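Robot Learning Lab, Handout 4: Collecting Demonstrations
Lev Didenko

Okay, so last time we looked at how a policy turns camera pictures into arm motions, and a bunch of you asked where the examples come from. They come from you! This handout covers the basket task, and I'd like everyone to read it before touching the arms (yes, even those of you who did the Bivura tutorial back in February).

Each pair records 22 episodes. An episode starts with the arm outside the basket and ends when the item is where your task card says it should be. I used to let people stop whenever they felt finished, and we ended up with a lovely pile of recordings that all ended differently, so please stick to the card.
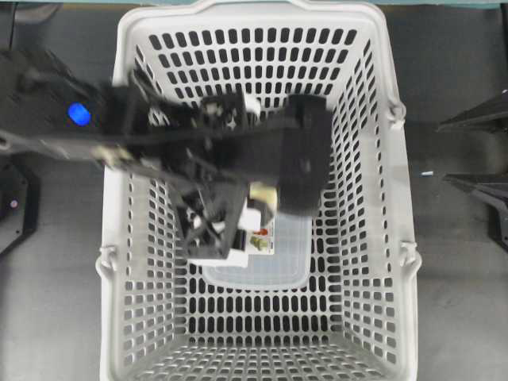 Basket task, head view: left arm reaching in over the clear container and the small white package.

Look at how much of the package the gripper hides from up here. Your policy has the same problem, and it's the reason we save joint positions along with the video. When you drive, come in at a steady speed and don't wiggle around hunting for the perfect grasp. I do this constantly and my episodes are worse for it.

Move things between episodes! Shift the container, turn the package, try a corner. If all your starts look alike, the model learns one spot in the basket and falls apart everywhere else. My first set for the old Sarnton project had 100 episodes and barely any variety, and a student's set of 70 messy ones beat it easily. I'm still a little sore about that.

Fumbled a grasp? Keep going if you can recover, and write "recovery" in the log. If you bump the basket hard, toss the episode and start over.

Logs go in the Ciltetti folder, one file per pair, with both names at the top.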